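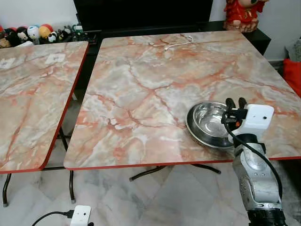 Fig. 4.1 Folding tables with marble-pattern tops, set side by side; steel bowls on the right.

4 Setting up the folding tables

4.1 General

This section applies to the Rumosard square folding table, whether used singly or as part of a row. It covers opening, levelling, placing tables side by side, daily cleaning, and folding for storage. Assembly of the legs is dealt with in Section 3 and must be completed before the steps below are attempted.

The table is intended for indoor use on a firm, level floor. It may be used for serving, food preparation, craft work and similar light duties. It is not a step, a seat or a workbench, and it must not be used as a support for clamps, vices or cutting machinery.

CAUTION: The folding frame can trap fingers. Keep children away from the table while it is being opened or closed.

4.2 Opening the table

1. Choose a clear area of floor. Remove rugs and loose mats.

2. Lay a clean blanket or sheet of card on the floor. Place the table on it with the top facing down.

3. Release the storage strap and put it aside. The strap will be needed again for Section 4.6.

4. Hold the outer frame by the grips marked A and raise it until it stands upright. Do not hold the frame near the pivot.

5. Raise the inner frame in the same way.

6. Press the locking bar into place. It is fully engaged when the green mark on the bar can no longer be seen.

7. With one person at each side, turn the table over and lower it onto its feet.

Note: Step 7 requires 2 adults. A person working alone should not attempt to turn the table by tipping it over one leg, as this places the full weight on a single foot and may bend the frame.

8. Press down gently at each corner. If the locking bar moves, turn the table back over and repeat step 6.

4.3 Levelling

Each foot contains a threaded pad. Turn the pad clockwise to shorten the leg and anti-clockwise to lengthen it. Adjust one foot at a time, with nothing on the table. A small spirit level laid across the top will give a better result than judging by eye.

Where the floor slopes noticeably, move the table. The pads are meant for slight unevenness only.

4.4 Placing tables side by side

1. Open and level the first table in its final position.

2. Open the second table a short distance away and carry it into place. Do not drag it.

3. Leave a narrow gap between the edge bands. Edges pushed hard together will rub whenever either table is moved, and the band may lift.

4. If a closed joint is required, fit 2 joining clips (Dornus pattern, supplied separately) beneath the tops. Clips of other makes do not fit the rail.

CAUTION: Do not rest trays, boards or dishes across an open gap.

4.5 Use and cleaning

Place heavy items towards the middle of the table and spread the load. Hot pans, kettles and baking trays must stand on a heat-resistant mat. Cutting should always be done on a board.

Wipe the top after use with a soft damp cloth and a little washing-up liquid, then dry it. Vinegar, lemon juice, beetroot, turmeric and strong tea should be wiped up promptly. Do not use bleach, wire wool or cream cleaners. Patterned tops can hide fine scratches and dried spills, so the surface should be checked under a good light once a week where food is prepared.

The edge band should be cleaned along its length. If it begins to lift, press it back and stop using the table until it has been re-glued. Replacement band is ordered under part number 698. Please state the colour.

4.6 Folding and storage

1. Clear and dry the table.

2. Turn it over onto a blanket, again with one person at each side.

3. Pull the locking bar out. Lower the inner frame first, then the outer frame.

4. Fasten the strap around both frames.

5. Store the table upright in a dry place, secured against falling. Tables may be kept in a stack of up to 2, with card between the tops.

In halls and canteens where tables are in daily use, the locking bars and feet should be inspected every March by a competent person and the result entered on the sheet at the back of this manual.

Section prepared by Leszek Wróbel. Drawings checked by Abelardo Ticona.

Continue to Section 5, Spare parts and repairs.

Contact: Customer Service, Sander & Wysocka | © Sander & Wysocka. All rights reserved. | Back to top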